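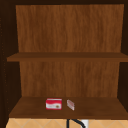
ok quick one before I have to leave for work. The Vudo reissue came. Finally. Ordered it in June, gave up checking the tracking, then a flat brown box on the step this morning and I've played it twice already with my coat on.

For anyone who came in late: Vudo was the thing Seren Pugh did before Okell. Two turntables, a borrowed synth, very fast drums, very little else. She pressed 163 copies of the Lamoswood EP and sold most of them by hand at the night she was running. I never had one. A guy outbid me on one years ago and I still think about him.

So the music. Side A opens with "Samuel", the one everybody knows from the old mixes, except it's the full version with the long intro and wow that intro. Almost two minutes of hiss and one chord before the break drops in. On the mixes you only ever got the tail end of it under somebody else's outro. Completely different tune this way. Sadder.

Second track I don't love. Never did. Bass is great, vocal sample gets old.

Flip it over though. Side B is all one long piece, and the remaster has done something really good to the low end. My old rip was mud. Now you can hear teh bass moving around under the kick, little slides, notes I didn't know were in there. Had to turn it down because of the neighbors, then turned it back up.

Pressing notes for the people who always ask:

Mine is flat, centered fine, one tick near the end of side A that may just be dust. Havent cleaned it yet.
Plays at 45, label says 33. Ignore the label.
Plain sleeve, printed insert with a short note from Seren. The note is lovely and I won't spoil it.

She says the Okell album is done, 3 years of work, and there'll be a small run of shows after. No dates. I'd go to any of them. Last time I saw her play was in a basement with a ceiling you could touch and she closed with a half-speed edit of "Samuel" that has never come out anywhere. Seren if you read this, please.

Somebody in the comments last time asked if the original is worth chasing now. Saw one listed at 1,599. No. Get the reissue, it sounds better, spend the rest on literally any other records.

Mix for next month is half finished, more house than usual, sorry to the jungle people. Bus in four minutes, gotta run. Will fix the broken download links tonight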